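Come Help Us Write Down the Story of Nivholm

Before the highway bypassed us, Nivholm was where the river freight came ashore. There was a ferry, a cotton gin, two hotels and a depot, and at one point 2,663 people got their mail here. Today we're a town of around 700, and a lot of what we know about the old days lives in people's heads and kitchen drawers. 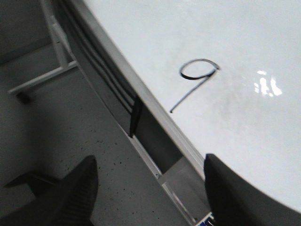 Kusum Rana
Coordinator, Nivholm Local History Project

We're looking for people to join us from August on, and we'd love to hear from you! No degree needed, no experience either. If you like listening to people, or squinting at old handwriting, you'll fit right in.

Some of you will record interviews with longtime residents (we're especially keen to find families from the Maurya Landing side, where the school burned and took its records along). Others will work through the ferry ledgers, which run to 177 pages and are full of wonderful spelling. We also need a couple of drivers who know the back roads. 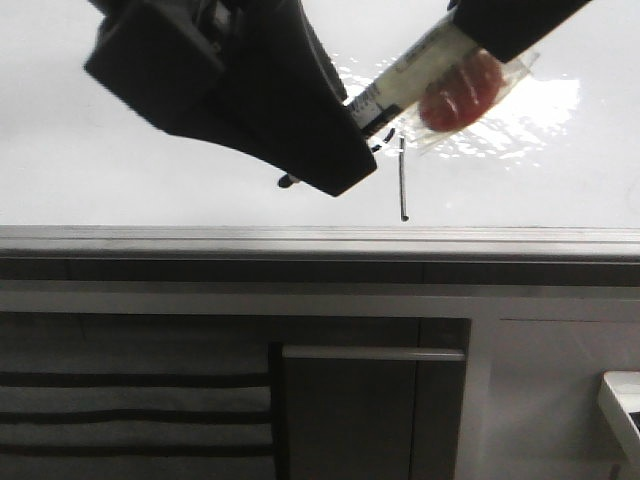
On the worktable in Nivholm

Plan on one evening a week, starting at 6:30 p.m., through the winter. We pay for gas, and there's a $2,000 stipend for one lead interviewer, who should be comfortable setting up a recorder and keeping tidy notes.

To sign up, leave your name and phone number at the library desk for Zineb Nasr, and tell her which part of the work appeals to you. If you grew up here, please mention the street or the farm. Teenagers are welcome with a parent's okay.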